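Unit 7: When a Board Game Gets a New Set of Clothes
Notes to read before the workshop

Hello again, everyone. I promised I'd type these up properly after my whiteboard scrawl defeated most of you, and since a few people were away with that awful cold, I've put in a bit more than we got through in class. Bring them along to the workshop, scribbled on if you like. I much prefer them scribbled on.

Where we left off

We'd been talking about the difference between a re-theme and a redesign, and I think we got ourselves in a bit of a tangle, which was mostly my fault for using Skakanetti as the only case. So let me go back a step.

A re-theme keeps the rules as they are and changes what everything is called and what it looks like. The harbour becomes a railway station, the fish become parcels, and the person who used to be the harbourmaster is now in charge of platforms. If you covered up the artwork and played with plain counters you couldn't tell the two apart. A redesign changes what players do. It might be a small change (you draw three cards where you used to draw two) but somebody who knew the old game would have to stop and think.

Most of what turns up on the shelf sits somewhere in the middle. A publisher sets out to do a simple re-theme, and then the theme starts pushing back. That's the part I find so interesting, and it's what the assignment is about.

Skakanetti, one more time

For those who missed it: Skakanetti is the trading game we've been playing on the big table, the one with the seven markets and the merchants who go round and round the outside. The original edition came from Royer, and it had a spice route theme that was, let's be kind, fairly thinly spread. Then Sultau took it on and turned it into a game about a travelling circus.

On paper nothing changed. Same number of spaces, same seven markets (now towns), same deck. But think about the toll rule. In the spice version, you pay a toll when you pass another merchant, and nobody at our table blinked at it, because tolls are a thing we expect on a trade route. In the circus version you pay a toll when you pass another clown. Évan Riviere put his hand up within five minutes and asked why on earth he was paying a clown, and he was quite right to ask! The rule hadn't become any harder. It had lost the bit of story that was helping people remember it, and so three of you forgot to pay it for the entire second round.

I'd like you to write that down somewhere: a theme carries some of the rules for you. Change it, and you need to go through every single rule and ask whether the new story still holds it up.

Sultau did fix this in their second printing, by the way. The toll became "sharing the box office", and I'm told the letters stopped coming.

Counting the cost of bits

We also had a good long chat about components, and I got a little carried away about cardboard. The short version is that a new theme nearly always means new pieces, and new pieces are where the budget goes. A flat punched token costs very little. A moulded figure needs tooling, and tooling has to be paid for before you've sold one copy. If you're planning a run of 300, as most of you are for the mock pitch, moulded figures will swallow everything you have. Stick with wood or card, and put your effort into how things feel in the hand. Weight and texture do a lot of work. People will pick up a piece they like and fiddle with it through everybody else's turn, and that's a lovely thing to see at a playtest, even if it does slow the game down.

A word on colour while I'm here. Please don't rely on colour alone to tell pieces apart. Change the shape as well, or add a mark. I've sat through too many games by lamplight arguing over whether a cube was brown or red — and I've lost most of those arguments.

Electronic extras

Somebody asked about apps and gadgets, and I said I'd come back to it. Zosetti's family games are the usual place to look. Their dungeon game has a little talking lantern that keeps time and calls out events, and it's tremendous fun for the first few plays. My own feeling is that an electronic part should do a job the players would be glad to be rid of, such as shuffling, scoring or keeping a secret. When it takes away a job they enjoyed (rolling the dice is the classic one) you'll find the box stays in the cupboard.

Do also think about batteries, and about what happens when the thing breaks. My parents' set from when I was small still plays perfectly well with a button standing in for a lost token. I'm not sure a button could stand in for a lantern. 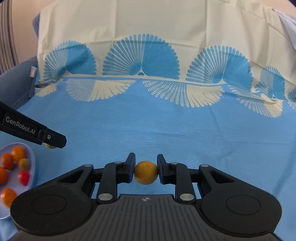 Playtesting your version

You should aim for a game that finishes in around 60 minutes, so that we can fit in a full play and a decent talk afterwards. Find at least one tester who knows the original and at least one who doesn't. They'll trip over different things. The experienced player will play the old game out of habit and miss whatever you've altered, while the newcomer will take your theme at its word and try to do things the rules don't allow. Both are gold.

Try not to explain. I know it's agony to sit on your hands while someone misreads your favourite rule, but if you jump in you won't learn where the rulebook went wrong. Write down the exact question they ask, in their words, and leave the answer until the end.

For the workshop

Choose a game you know well and bring a one-page plan for a new theme. List every rule that the old theme was helping to explain, and next to each one put what your new theme offers in its place. Leave a gap where you haven't got anything yet. I'd much sooner see an honest gap than a paid clown.

Bring scissors if you own a good pair, as ours are dreadful. The written assignment is due at the end of May, and the reading for it is the Royer rulebook, both editions, which you'll find in the grey folder on my desk. Please put it back when you've finished.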